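4. Foot patrol, front desks and the problem of being liked 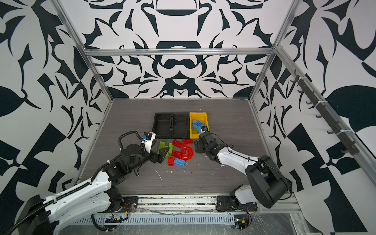 The trouble with measuring trust in a police force is that the people who trust it least are also the least likely to answer the door. Our survey of Hurkonmont ran into this in its first week. Of the 600 addresses drawn, 205 produced a completed interview, and a fair number of the rest produced a curtain moving slightly. We report what the 205 told us, with the usual warning that they are the sort of people who talk to strangers holding clipboards.

4.1 The outreach program

Hurkonmont's police department began its neighborhood program after a bad two years in which the town had changed chiefs twice and the relationship between the Usow district and everyone in uniform had gone from cool to silent. The program had a budget, a logo and a good deal of coffee. Officers were taken off vehicle patrol for part of each shift and told to walk. They were also told to talk, and several found this the harder order. One sergeant said in interview that he had spent eleven years learning how to end conversations and was now being graded on starting them.

Katsaros, in an earlier study of small departments, separates outreach that residents asked for from outreach that was delivered to them like a flyer. Hurkonmont's program had some of each. The evening desk at the Kontogiannis building, where people could report a theft or a loud neighbor without going to the main station, had been requested in writing by tenants. The monthly open forum had been requested by the mayor's office, and its attendance shows it.

4.2 What residents noticed

We asked residents whether they had seen an officer on foot in the past month, whether they had spoken to one, and whether the conversation had been of any use. Of the 205, 71 had spoken to an officer. Among those 71, the ones who remembered the officer's name were much more willing to say they would report a minor crime. We are careful with this. People who learn names may simply be the reporting kind, and one respondent remembered the officer's name chiefly so as to complain about him.

Figure 4.1. Willingness to report a minor crime, by type of contact with police (n = 205). "Contact" excludes traffic stops. [Chart not reproduced in text version.]

The exclusion of traffic stops deserves a word. The department wanted them counted as contact, and in a strict sense it had a point. When we ran the numbers with the stops included, the benefit of contact shrank until it could hardly be seen. The department then agreed that traffic stops were a separate matter and should be studied by somebody else.

Foot patrol was noticed most in the market streets, which is where the officers preferred to walk. Residents of the upper blocks in Usow, who have a hill and no bakery, reported seeing far fewer of them. Patrol logs list both areas as covered equally. Görtz has written about this gap between the route on paper and the route on foot, and suggests reading patrol logs as a statement of intent. We found no reason to disagree with her.

4.3 What officers said

All 70 sworn officers were invited to a group interview, and most came, possibly because it was held during shift hours. Their views were less gloomy than we had been led to expect. Younger officers liked the walking. Older officers liked the desk at the Kontogiannis building, which has chairs. Both groups disliked Vendgate, the software in which each friendly exchange must be logged under one of nine headings. A chat about a lost dog can be entered as "reassurance," "property" or "other," and the choice affects the monthly totals. By February the heading "other" had become the largest in the system, and a supervisor had sent round a note asking for less of it.

The deeper complaint concerned promotion. An officer who makes arrests has something to show a board. An officer on whose street nothing happens has a harder case to make, even if the nothing was his doing. Several said that they had been praised for outreach in speeches and marked down for low activity in the same quarter. Until the two scoring systems are introduced to each other, we would expect officers to keep doing the arithmetic for themselves.

4.4 Limits

Our figures come from one town and one winter. We did not interview anyone under eighteen, though teenagers were the group officers mentioned most often and with the most feeling. Nor could we follow up on reported crimes to see whether residents who said they would call the police later did so. Section 5 takes up the forum minutes, where they exist.

Print this section
E-mail this section

Related items
Walking the beat on paper: patrol logs as evidence
Who comes to the meeting? Attendance at police forums in small towns
Counting kindness: activity codes and the working officer
Changing chiefs: leadership turnover and public confidence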